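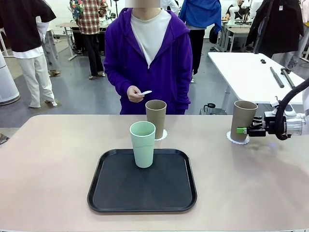 Gobelet vert pâle sur plateau noir. Les deux beiges ont droit à un napperon.

Bon. J'ai promis un fil sur ma reconversion au thé, le voici. Mars 2021, j'arrête le café. Ceux qui partagent mon open space virtuel sont déjà au courant, ils ont coupé ma caméra.

Premier constat : le café, on en boit. Le thé, on s'y met. Comme l'escalade, ou le droit fiscal.

Je suis entré chez Paulík pour acheter du thé. La dame m'a demandé lequel. J'ai répondu « normal ». Elle a posé ses lunettes sur le comptoir et j'ai compris que l'après-midi serait long.

Je suis ressorti avec un sachet de sencha, un sachet de quelque chose de fumé qui sent le hangar à bateaux, et une brochure. J'ai lu la brochure. Elle parle beaucoup de montagne et très peu de ce qu'il faut faire une fois rentré chez soi.

Le sencha, donc. Eau bouillante, dix minutes, comme ma mère. Résultat : une tisane d'épinards, avec une rancune en fin de bouche.

J'appelle Tadeusz Domański, qui boit du thé depuis l'enfance et me l'a toujours fait sentir. Long silence au bout du fil. Puis : « Tu l'as fait bouillir. » Sans point d'interrogation.

D'après Tadeusz, un thé vert ne se verse jamais bouillant. On laisse l'eau redescendre. Jusqu'à quand ? « Jusqu'à ce que tu t'ennuies. » J'ai une bouilloire Relteo qui affiche la température, je préfère quand même avoir un chiffre.

Parlons-en, de la Relteo. Elle propose 96 degrés. Pas 95, pas 100. Le bouton d'à côté dit « délicat » et n'indique rien du tout. J'ai donc une machine de précision qui, pour le seul thé où ça compte, me demande de lui faire confiance.

Deuxième essai au « délicat », deux minutes montre en main. C'était bon. J'étais vexé.

Un mot sur les gobelets, puisque j'en vois venir. Non, pas de théière en fonte. Tadeusz en a une, il faut les deux mains pour la soulever et une conversation préalable avec son poignet.

Les napperons en papier, c'est ma tante. Elle estime qu'une boisson chaude posée à même la table est une déclaration de guerre. Elle en a un paquet entier, elle les distribue à Noël. Je ne lutte plus.

Le thé fumé, maintenant. J'en ai fait un dimension « réunion de 9 h », bien corsé. Ma voisine a sonné pour savoir si tout allait bien chez moi. Très aimable, elle avait déjà son manteau.

J'ai cherché conseil sur un forum. Erreur. La discussion la plus lue porte sur l'eau de Fonby, qui serait la seule digne d'un oolong. 2618 réponses. J'en ai lu une partie en pleine nuit. Un type y compare deux eaux du robinet de la même rue.

Évidemment j'ai goûté mon eau du robinet après ça. À jeun, les yeux fermés. Elle a le goût de l'eau du robinet, avec peut-être une pointe de découragement.

Le vocabulaire, c'est encore autre chose. « Rond », « vif », « sous-bois », « foin coupé ». Jusqu'ici j'ai reconnu le foin, et c'était sur le sachet.

Côté sommeil, on m'avait juré une métamorphose. Je me couche à la même heure, je me réveille à la même heure, j'ai seulement ajouté une visite aux toilettes vers quatre heures du matin. Je connais très bien mon couloir maintenant.

Les maux de tête ont duré cinq jours. Le cinquième, j'ai longuement regardé la boîte à café en métal dans le placard. Elle n'a pas bougé. Moi non plus. On s'est compris.

Côté budget, je croyais faire des économies. Puis Skidcombe a sorti un coffret « découverte » et j'ai découvert que j'étais faible. Il y a dedans un thé blanc que je n'ose pas ouvrir, il coûte plus cher que mes chaussures.

Tadeusz passe dès qu'on aura le droit de recevoir des gens sans remplir un formulaire. Il apporte son propre thé, il a été clair là-dessus. Il apporte aussi son eau, et là j'ai dit non.

Je ferai le point en juin, si je tiens. En attendant, si quelqu'un sait quoi faire d'un grand sachet de thé qui sent le feu de camp, mes messages sont ouverts. Ma voisine appuie la demande.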